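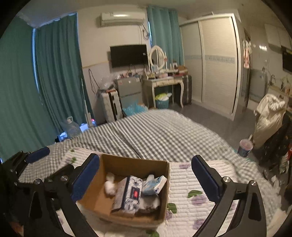
The Long Goodbye to the Spare Room

By Florencia Vergara
April

We use cookies to remember your preferences. Accept all | Manage settings

My mother-in-law kept a bedroom for guests who came, by her own reckoning, twice a year. It had a bed made up at all times, a lamp nobody had chosen, and a wardrobe so full of other people's coats that the guests (when they did come) hung their clothes on the door handle. I thought of that room a great deal this spring, while I was going round the houses of Numbridge talking to people who are moving somewhere smaller, and drinking a truly heroic amount of tea along the way.

It was always the spare room they wanted to talk about. The kitchen can be packed in a day if you're stern with yourself, and the sitting room more or less packs itself, but the small bedroom at the back is where a family puts everything it hasn't made its mind up about. Brenda Olivares has lived on the hill above Gosico Lane for 40 years and is off to a ground-floor flat in Junby, two streets from her sister. She began with the back bedroom in the autumn and was still at it when I called on a wet Wednesday, sitting on the edge of the bed with a shoebox of letters in her lap.

"I've read every one of these twice," she told me. "I meant to keep three. I've kept the lot, and I've given away the sofa instead."

I rather admired that. Sofas can be had anywhere, after all, and the letters were from her father, who went to sea and wrote home on whatever paper came to hand, including, once, the back of a menu for a dinner he described as mostly turnip.

Leandro Bravo has gone at things quite differently. He taught geography until he retired, and he has a system, with a notebook, in which every object leaving the house is given a line of its own. When I visited he had reached number 2304, a brass toasting fork. He reads the entries aloud to his daughter over the telephone on Sunday evenings, and she says yes or no, and mostly, he admits, she says no. He had hoped she might want the atlases. She has a very small house and two very large dogs, and I could hear in his voice that he had forgiven her but hadn't quite finished being sorry.

Further down the hill I found Iida Koskela, who moved last year and so could tell me how it looks from the other side. She missed the wrong things, she said. She had braced herself for the garden, and cried over a banister! She still puts her hand out for it in the mornings, on her way to a kitchen that is now on the same floor as her bed. The dining table she had fretted over for weeks went to Farías, the second-hand shop by the bridge, and she hasn't thought of it since, except to notice one day that it had been sold.

Tuấn Đàm runs that shop, and has a soft spot for the last load out of any house. The good furniture comes early, he says, and then there's a lull, and then come the odd bags with the egg cups and the single candlesticks. He had 11 teapots on the shelf when I was there and was pleased with all of them. I went home with a brown one, which pours badly, and I've put it in my own spare room for now, on top of the wardrobe, next to the other one.

Newsletter: our best long reads, once a week. Enter your email to sign up.

Contact us | Copyright, all rights reserved | Back to top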